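議会ウォッチ用アプリ「Huline」を三か月使った感想

私は日本に来て九年になります。地方の政治に興味がありますが、議会の資料は漢字が多く、読むのに時間がかかります。それで、友人のスニタ・マフムードさんにすすめられて、Hulineの有料版を申し込みました。料金は月に460円です。

このアプリは、市議会や県議会の議案を集めて、短い要約と採決の結果を見せてくれます。登録できる議会は最大12です。私は自分の市と、隣の市と、県の三つだけを登録しました。設定はメールアドレスと郵便番号を入れるだけで、とても簡単でした。

一番よいと思ったのは、補正予算のページです。前の案と新しい案の金額が左右に並び、変わったところに色がつきます。六月の議会では、保育所の修理費が途中で減ったことに、このページで気がつきました。市の公式サイトではPDFが二つに分かれているので、たぶん見落としたと思います。

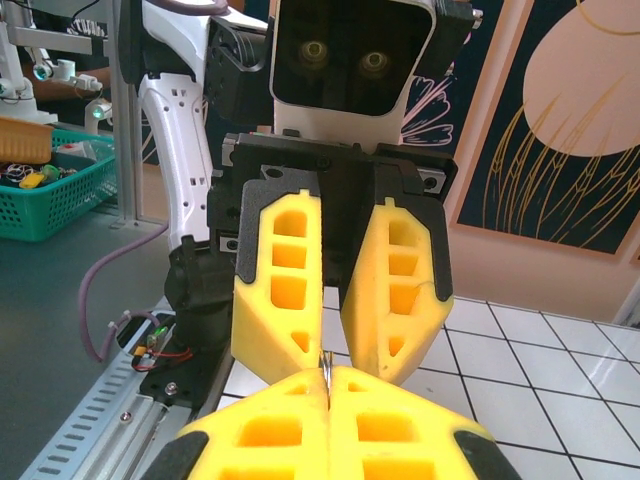
要約の文章は、だいたい正確です。ただ、反対した議員の理由が一行しかないことが多く、少し物足りないです。討論の内容を知りたいときは、やはり会議録を読まなければなりません。会議録へのリンクはありますが、開くといつも一ページ目から始まります。200ページ以上ある日もありますから、発言の場所まで飛べるようにしてほしいです。

通知にも困りました。最初の設定のままですと、委員会の日程が変わるたびに音が鳴ります。ある日は朝から47件も届きました。今は「採決のみ」に変えて使っています。この項目は設定の奥にあって、見つけるまでに二日かかりました。

以前はLarkunowという無料のサービスを使っていました。そちらは国会の情報は多いのですが、市の議案はほとんど載っていません。国の政治だけを見たい方には、Larkunowで十分かもしれません。

ふりがなの機能は八月に追加される予定だそうです。私はそれを待ちながら、もうしばらく契約を続けるつもりです。評価は五点のうち四点にします。

関連記事
・Larkunow 無料版の使い方
・Kaewklaで選挙公報を保存する
・請願と陳情の違いを調べました
・Flellaslowの議員検索は便利か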